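The Woman Who Can't Throw Out a Wrapper

Melur Sinaga put the kettle on before I'd got my shoes off, and by the time the tea was poured she had already pulled three drawers out of the big grey cabinet in her front room so I could have a proper look. Inside, pressed flat between sheets of baking paper, was her collection of snack packaging: chip bags, lolly wrappers, noodle packets, the lot.

"I've got 228 that I'd call keepers," she told me, topping up my cup without asking. "The rest are on probation."

It began in November, years back, when her mum posted her a parcel from home and Melur found she couldn't bring herself to bin the wrappers. The colours were the thing, she says. She can still tell you which aunty bought which sweets, and she did tell me, at some length, while I worked my way through a plate of her very good coconut biscuits.

Her favourites lean towards pink. "Magenta on shiny white, oh, I'm hopeless. Put a bit of purple in there and I'll cross the road for it."

People assume flattening is the first job, but Melur likes to leave a new wrapper scrunched for a while on the table and just look at it. "You get all those little folds catching the light, and the pattern goes everywhere. Half the time I like it better crumpled!" When she does flatten one, she wipes it with a damp cloth, opens the seams with her thumbnail and leaves it under the heaviest cookbooks she owns for up to 44 days. She has tried an iron, on the lowest setting, through a tea towel. We won't talk about the iron, she said, and then talked about it for ten minutes.

Her neighbour Haziq Menon has been roped in as well, and now drops wrappers through her letterbox on his way home from work. "He folds them into tiny squares," she sighed. "Lovely man. I've asked him so many times."

She'd like to show a few at the Wijaya community rooms, pinned up behind glass, though she hasn't settled on which ones. I left with a biscuit for the tram and strict instructions about what to do with the bag it came in.

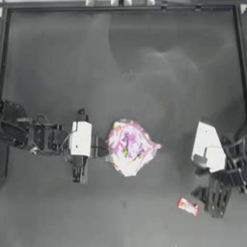

Shiny white with streaks of magenta and pink, still in its crumpled state.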